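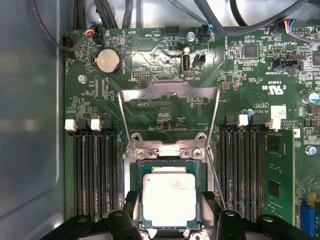

Vesela Leka asked why the policy should look at the chip at all, if the force sensor already feels the socket. Her objection came up in the discussion of the last lecture and I promised to answer it properly, so this handout starts there.

# Handout 7: Learning the last few millimeters

Processor insertion is our running example for this part of the course. The notes follow the method we call Soven, which was developed by Deming Lü and Hongjun Zou on the Astitz cell. Please read sections 1 to 3 before the lecture. Section 5 is for the exercise.

## 1. Short answer to Vesela

Force is a very good signal after contact. Before contact it says almost nothing, and during the first contact it is ambiguous. A chip which is turned by a small angle and a chip which is shifted by a small distance can give nearly the same reading at the wrist. With the camera the two cases are easier to separate, if the camera sees the edge of the chip and the frame of the socket at the same time.

There is a second point. This kind of socket does not forgive a search by touch. In the classical peg-in-hole task we may slide the peg on the surface in a spiral until it drops. On a CPU socket with spring contacts, a sliding chip can bend the contacts. The spiral search is therefore forbidden in our setup, and the position must be good before the chip goes down.

## 2. What the wrist camera gives us

The camera moves with the gripper. The fingers are always at the same place in the picture, here at the bottom with the processor between them, and the rest of the board moves when the arm moves. Three consequences for the learning:

- The relation between fingers and socket can be read from one picture, without calibration between camera and robot base. Errors of the base calibration do not enter.
- The network can become lazy. Most of the pixels show the board, the cables and the wall of the case, and these are correlated with the correct position. If all demonstrations are recorded in one computer, the network may learn where the fan plug is and ignore the socket.
- Metal is difficult. The heat spreader is close to white in the view, and so the top of the chip carries little texture. The useful edges are the thin border of the chip substrate and the opening of the retention frame.

The second item is the one which students underestimate. In the first version of Soven the policy worked well in the training computer and failed when memory modules were put in other slots. In the picture the four slots to the left of the socket are empty and the outermost slot on the right side carries a module. A policy should be indifferent to this. The first one was not.

## 3. The method

### 3.1 Demonstrations

The operator guides the arm by teleoperation. We recorded 200 demonstrations. Each one starts with the chip in the gripper above the open socket and ends with the fingers open and moved away. The lifting of the load plate and the closing of the lever are separate tasks and are not treated here.

Between the demonstrations the operator changes the start pose. After every 50 demonstrations the arrangement of modules and cables is changed too. Sandrine Lecomte proposed this rule and it costs very little time.

### 3.2 Residual actions

The policy does not output absolute poses. It outputs a small correction with respect to the present pose of the gripper:

`x_next = x_now + clip(pi(image, force), limit)`

The limit becomes smaller when the vertical force grows. Please notice that this is a hand-written rule and it is not learned. We wanted a guarantee here, and a network does not give one.

### 3.3 Crop augmentation

During training we cut a window from the picture around the gripper fingers and replace the region outside of it by the same region from another demonstration. The label stays unchanged. The network sees the correct socket with a wrong background, and after some time it stops trusting the background.

The size of the window matters. If it is too small, the load plate is lost, and the open plate is a helpful cue for the rotation of the socket. If it is too large, the memory slots come back inside. Zhenhua Duan has tried several sizes, and his advice is to keep the complete plate and accept a part of the slots. I follow his advice in the exercise.

### 3.4 Force as a gate

The force signal is not concatenated directly with the image features. It passes through a gate which is nearly closed before contact. Without the gate, the noise of the moving arm disturbs the visual correction. Compare this with the fusion network of Handout 5, where both signals had the same weight from the beginning.

## 4. What was found

The comparison was made on a computer which was not used in training, with 12 start poses for each variant. I give the results only as an order, the differences between neighbors are too small for such a number of trials:

| Variant | Rank |
|---|---|
| Image + gated force + crop augmentation | 1 |
| Image + crop augmentation | 2 |
| Image + gated force | 3 |
| Force only | 4 |

So the augmentation brings more than the force. Vesela's question can be answered again from this table, but with care. "Force only" had to start from a taught pose, and with a better taught pose it would be less bad.

Open problem: glare. When the lamp is reflected on the chip, the correction jumps from one step to the next. A moving average hides the jumps and also makes the arm slow.

## 5. Exercise

The data set for the exercise is in the folder `indudow` and contains 3,217 wrist pictures with force readings and corrections.

1. Train the image policy without augmentation. Plot the error for seen and unseen module arrangements separately.
2. Add the crop augmentation with two window sizes of your choice. Write down why you chose them.
3. Compute a saliency map for five pictures. Mark those in which the network looks at labels on the board, such as `DEBUG` or `INT_USB3`, more than at the socket.
4. Optional: mask the heat spreader completely. Does the error grow?

Hand in the plots and one page of text by Jun 10, 2023. Work in pairs is allowed, but each student writes their own page.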